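**Wed 15 May**

Sourdough starter trials, continued. Picking up from where I ran out of page yesterday.

So the Zunari rye is a monster. I fed it at breakfast, 60 grams flour to 60 water, and by the time I'd answered my mail it was pushing the lid up. The Givwood white, same feed, same shelf, was still sulking at lunch. Bezawit thinks it's the flour being older (the bag has been open since February, my fault) and I'm inclined to agree, but I want one more round before I blame the bag.

Baked 2 loaves anyway. The rye one went 90 minutes on the final proof and that was too long — it spread like a pancake when I tipped it out, and the slash did nothing. Tastes great though! Sour in a way I'd happily pay for. The white one I left 7 hours in the fridge and it held its shape beautifully, but the crumb is tight and a bit gummy near the base. Should have let it cool. I never let it cool.

Henok, if you're reading this: your jar labeled "Wolde" is on the bottom shelf now, behind the oats. I didn't feed it. It smelled of nail polish remover and I wasn't sure if that was the plan. Tell me what ratio you're using and I'll add it to tomorrow's round.

Things to try next:

- new bag of white, same feed, next to the old one
- rye at half the proof time
- the Flikthorpe malt, just a pinch, only in the white

Also the oven is still running hot at the back left. I turned the rye loaf halfway and it came out even, so I'll keep doing that until somebody gets a proper thermometer in there (me, probably).

Bezawit wants to do the shaping on the butcher block next time, no flour on it, only wet hands. I'm skeptical with a dough this slack but fine, let's see.

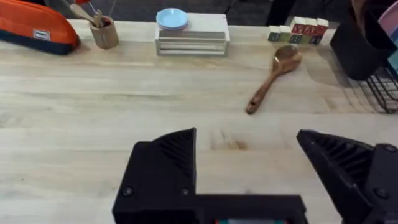
If it sticks, I'm going back to rice flour and the old basket.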